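Gridthorpe open day: what we saw before the money runs out

Gukwood has 600 square feet of spare floor and a budget line that must be spent by December, so Olaia Valcárcel and I drove to Gridthorpe to look at two-armed robots. We were given lanyards and a muffin. The muffin was not itemized.

Telmo Esteban led our group of eight past the Ponby stand, where the quote ran to four pages and the robot took up one line of it. The rest was grippers, training, floor work and something called "readiness." Olaia asked what readiness was. It is billed monthly.

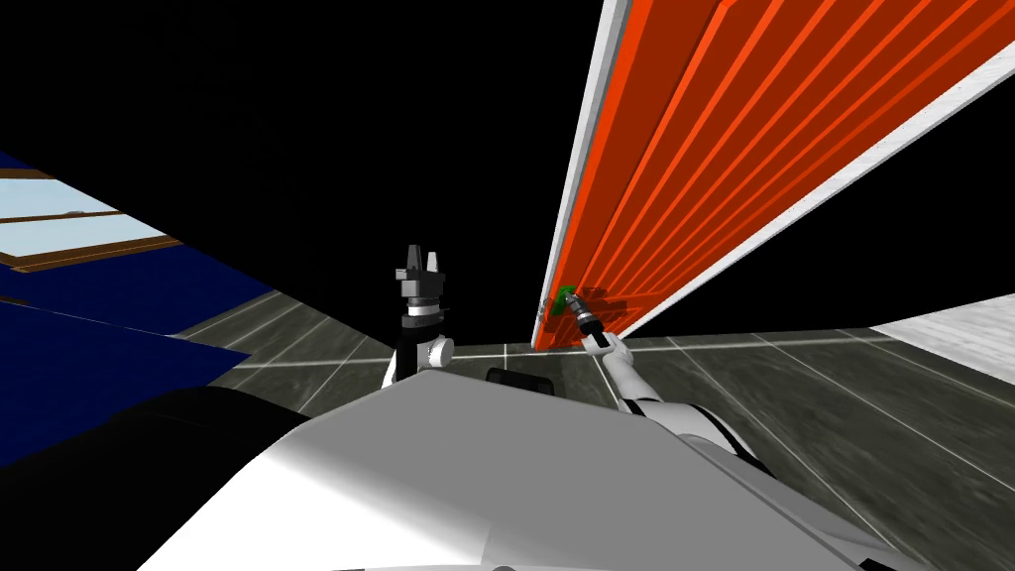 Our budget should start with simulation, before anyone signs for hardware. A seat costs less than a pallet of regret, and it lets you find out what you forgot to order. The simulated robot had one gripper up against a small green piece on a ridged orange panel, while the other arm pointed its open fingers straight up. I have priced that second arm. We'll ask for a one-arm quote as well.

Parking was $8.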